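Ticket 400: Latch on folding tray does not stay closed
Product: Stolura five-sided tray, dark gray
Opened by: So-ying Tsang
Assigned to: Florian Carré, Jurkix support
Status: waiting for part

So-ying Tsang, 9:40
Hello. I bought this tray in November together with the Plallmont table. The small silver latch on the front opens by itself when I lift the tray by the two handles. With the tray empty it happens seldom. With a cup and a bottle inside it happens almost every time. I did not drop it. Please tell me if I can repair it at home.

Florian Carré, 10:25
Thank you for the clear message. Please put the tray on a flat table, take the things out, and check if the round knob at the right front corner is tight. Please also write me the batch number from the paper label in the box.

So-ying Tsang, 11:10
The batch number is 173. I put the tray on the far half of the table, so there was space in front to work.

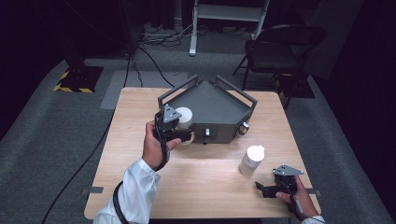 The knob was a little loose and I turned it by hand until it stopped. After this the latch was better, but it still opened on the second lift. I tried also with the cup only, and the result was the same.

Florian Carré, 13:05
Batch 173 has a latch spring that is too soft. I will send you a new one from our Lai warehouse. One more question: are there marks on the table top from the tray? Some customers wrote to us about this.

So-ying Tsang, 13:50
I looked at the wood where the grain makes the long loops, like a flame. It is smooth and matte there, and I do not see any mark from the tray. So for the table I need nothing.
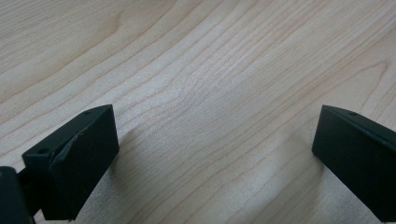 Steps agreed
1. Keep the knob tight, but do not use a tool on it.
2. Carry the cup and the bottle separately until the spring is changed.
3. Florian sends 2 springs, part 400-L, one is for reserve.
4. So-ying writes in this ticket after the new spring is in.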